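Flalska Mini Dipper, Pink
3 min read
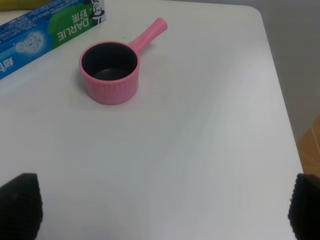 Is it big enough to cook with?
For a spoonful of melted butter, maybe. Anything more belongs in a real pan.

The maker says it holds 300 ml. I'd measure before believing that. The body is pink with fine ribbing around the lower part, and the inside is dark. "Looks nonstick" and "is nonstick" are different claims – the listing makes the first sound like the second. The straight handle is pleasant enough to look at, but I'd want to know how warm it gets.

Rocha also sells it as a rinse cup for the bathroom. Fine, if you like a handle on your cup. Stock has been patchy since May, and the two-year guarantee covers cracks only, so keep the receipt.

Reviewed by Dalva Lins

We use cookies to remember your cart. Accept | Settings
Contact Rocha | © 2021 Rocha | Back to top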